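Final Report: Faking Frosted Glass in a Browser
Module: Real-Time Graphics, Group 4
Submitted 8th September

1. What we said we would do

The proposal promised a frosted glass material that would run in a web page on an ordinary laptop. It used the word "simply" three times. We have left it out of this report.

The plan was to build the material in Mestik, the small rendering library the department prefers, and to show it off in a virtual bathroom. The bathroom was dropped in the second week when we found out how long it takes to model a tap. Its replacement is a plain box with a window in one side and a lamp behind it, which we called Kodwood to make it sound like a place.

2. How frosted glass works, briefly

Clear glass bends light by an amount that depends on its refractive index. Frosted glass does the same, but the surface is rough, so each ray leaves in a slightly different direction and whatever is behind goes soft. The further the object is from the glass, the softer it gets. A hand pressed against a shower door is sharp and the person attached to it is a smudge.

Most cheap versions ignore that last part and blur everything equally. Ours did too, until our supervisor walked past.

3. Method

We draw everything except the glass into a texture, then draw the glass on top and look up that texture with an offset. The offset comes from a normal map plus some noise. To get the distance effect we also keep the depth of whatever lies behind, and widen the blur as the gap grows.

We tried 2 ways of blurring. The first takes many random samples per pixel. The second uses smaller and smaller copies of the background and picks between them. Random sampling looks better when still and like a swarm of ants when anything moves. The smaller copies are smooth and fast, but bright objects leak round the edges of dark ones, and the lamp in Kodwood grew a halo that would suit a minor saint.

We kept the second method. We also wrote a halo fix, which removed the lamp.

4. Testing

The test model was a vase downloaded from Plasus, with 2,000 triangles, several of them facing the wrong way. We placed it at different distances behind the glass and compared the results with pictures rendered overnight in Tzanetos, a path tracer that is correct and in no hurry. Each of those used 500 samples per pixel.

Up close the match was good. At the far end of the box our version was too blurry in the middle and too sharp at the corners, and we spent most of a week on this before noticing that the depth values were upside down. Once they were the right way up it was too blurry everywhere, which we count as progress.

5. Fabrics and other soft things

The marking scheme asks for a second material, so we added a basic cloth shader with a fuzz term at grazing angles. It makes everything look like a peach. Quilting is done with a normal map, and fur was not attempted. 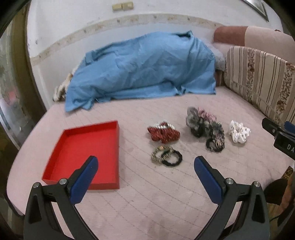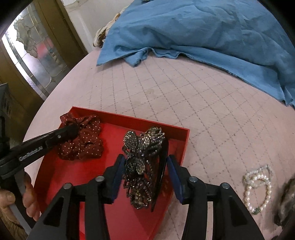
Fig. 3. Pink quilted surface and blue cloth, both views.

6. Left to do

The glass still cannot be seen through another piece of glass; the one at the back vanishes. Coloured glass works if the colour is green. We hope to fix both before the October showcase, along with the halo, and to put the lamp back.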